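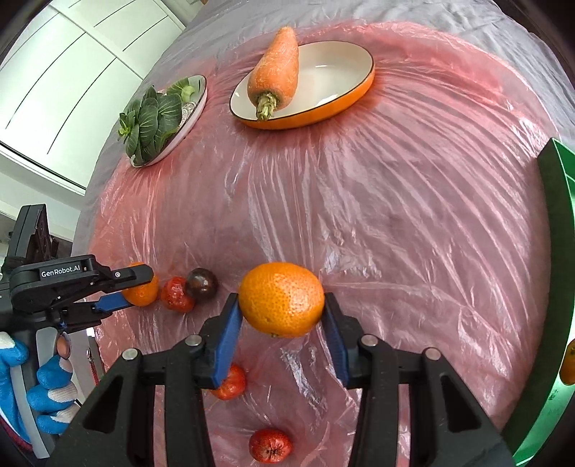 The Fruit Table, set 28: mandarins, strawberries and a plum

Welcome back to the fruit table! If you're new, these pages are my long-running excuse to look properly at the fruit that comes through Trindthorpe over the year. Big fruit, small fruit, lumpy fruit, all of it. Most sets have one picture and a few notes, so you can be in and out in the time it takes to boil a kettle, though I'd love it if you stayed for the plum.

It's March, the month when the winter fruit and the hopeful early stuff overlap, and I get giddy about the colours. Orange, red and the darkest purple, all on one table. I could look at that all day.

Picture 2271
Mandarins, strawberries and a plum, with crinkled see-through plastic over a pinkish-red cloth.

The mandarins
Look at that peel! I've been eating mandarins since I could reach the bowl and I still love the dimples, all those little pores catching the light. Bend a bit of the peel sharply near your nose and you'll get a tiny spray of oil, and your fingers will smell wonderful until lunchtime.

One is bigger than the other, and I'd happily take either. People at the Filenen market go straight for the large ones, and I used to do the same, but I've had so many good little ones that I now buy a mixed bag and let luck decide. What I do check is weight. A mandarin that feels heavy in the hand is usually a juicy one, and a very light one with baggy skin can be all pith and disappointment (still fine chopped into a fruit salad, mind you).

The strawberries
Red ones, scattered about the plastic, and what a red it is against the purple next door. I'm a great fan of the seeds. They give a strawberry that bumpy, speckled look that's such a pain to draw and such a pleasure to look at close up, and each of those "seeds" is really a tiny dry fruit with its own seed inside. I learned that at school and it has never stopped pleasing me.

The little dried calyx on the nearest one is a favourite detail of mine. I always leave them on until the last moment, as the berries keep better that way, and then there's something to hold on to when you dip them in cream.

March strawberries can be a gamble, I'll admit. If yours are on the sharp side, slice them, add a spoonful of sugar for every 100 grams and a squeeze of mandarin juice, and leave them alone for half an hour. You'll get a beautiful pink syrup in the bottom of the bowl, and I'd put that on porridge, pancakes, rice pudding, practically anything that stands still.

The plum
Dark, glossy and very handsome. Plums weren't on my list for this set at all, but you can't put mandarins and strawberries together without wanting something deep and moody beside them, and purple does the job better than anything else I know. I have a real weakness for a shiny plum. I bought a bag of 8 from Vidal once purely for the skins, meaning to make jam, and every one was eaten over the sink.

If you're stuck with hard plums, put them in a paper bag with a banana on the kitchen side and give them a day or two. Gentle squeeze near the stalk end, and you'll know.

The cloths
Lots of you ask about the backgrounds, so a quick word. Pinkish-red under clear plastic is such a cheerful pairing for orange fruit! The wrinkles pick up streaks of light that you'd never get from a flat surface, and the grey tablecloth around the edges calms the whole thing down. Wiping strawberry juice off plastic is also a good deal easier than getting it out of cotton, as my poor white napkins could tell you.

Try it at home with whatever's in your bowl. Two or three kinds of fruit are plenty, with one dark one among them if you can find it, and a bit of space left between the pieces.

Next set
Pears, I hope, if the Clasholm growers have any left in store. I'm after the freckled brown sort with the rough skin, and I've already ironed the green cloth for them.

Back to all sets | Older pictures | Fruit by colour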